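Chapter 5
Choosing a Robot Kit for Household Work

By Uthai Nilsuwan and Lamduan Ruangrit

After this chapter, the student should be able to read the offer of a kit supplier, compare it with a real task, and write a short purchase report.

5.1 What is inside the offer

In the chapters before, we studied arms and grippers as separate parts. A school or small company rarely buys them in this way. It buys a kit, and the kit comes with a price list, a training plan and a promise of service. In this chapter we follow one such offer, the Phetsri two-arm kit, sold by the firm Brultau. The basic price is $3,923. This covers two arms, two grippers, the cables and the control software. The mobile base is sold separately, and so is the second year of support.

Our reviewer was Chutima Hemmin, who teaches the evening course in Skuleck. She did not begin with the data sheet. She began with laundry, because it is a task that every student knows and that is hard for a machine. Clothes have no fixed shape. A washer door moves on a hinge, so the gripper must follow a curve and not a straight line.

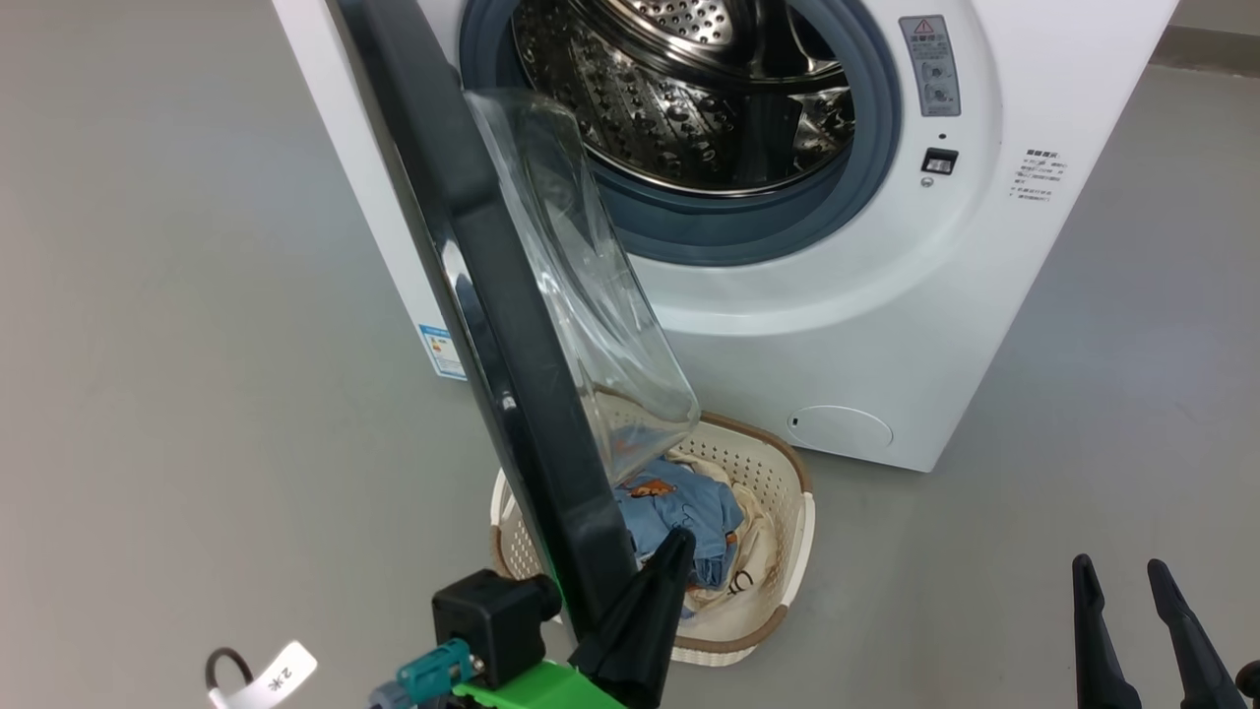
A supplier will often demonstrate a kit with blocks or cups on a table. These objects tell us little about work near the floor, where the arm must reach low and the cables must have enough free length. Before you sign, ask for a trial at the height of your own task. Brultau gives a trial of three days — the return shipping is paid by the customer, and this is written only on the last page of the offer.

5.2 Service and hidden cost

The second offer in this chapter comes from Justis, which rents a similar kit by the month. Trevor Hulme, who prepared the cost tables, found that renting is cheaper for a short course but not for a full school year. We will repeat his calculation in Section 5.3. Please keep the following terms ready: payload, reach, duty cycle, spare part and response time. The last one means how long you wait after you report a fault — it does not mean the speed of the arm, and students mix up the two every year.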